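From: Harriet Hutchins
To: Hebden Ridge neighbors list
Date: July 18, 2026
Subject: Re: Brush clearance and the siren test

Desmond Strickland wrote:

> The county says the siren test is at 11. Last time I heard nothing on Travano Lane, and my windows were open. Are we supposed to rely on this thing if the canyon goes up? Also, who do I call about the dead pines behind 1476?

Desmond, you're in good company. Soledad didn't hear it either, and she lives close enough to the pole to hang laundry on it. I called the county and was told the siren is "one layer of notification," so please sign up for the text alerts as well.

The pines belong to the water district. I have reported them twice and own two very polite reference numbers. Panya got further by asking for the fuels crew directly, so try that.

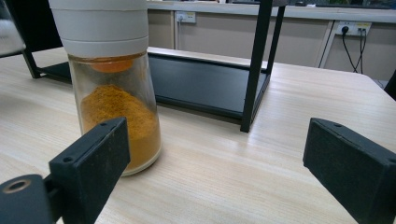
*Spice jar, orange powder inside.*

If we're told to leave, the lower gate on Hikow Road will be unlocked. The upper one sticks — lift, then push, then swear. Hollis has a list of 23 households that want a knock on the door, and he needs a second driver for the Treta side before September.

Chipper day is still on. Stack branches with the cut ends facing the road, and no poison oak this year, please. The crew remembers us.

Harriet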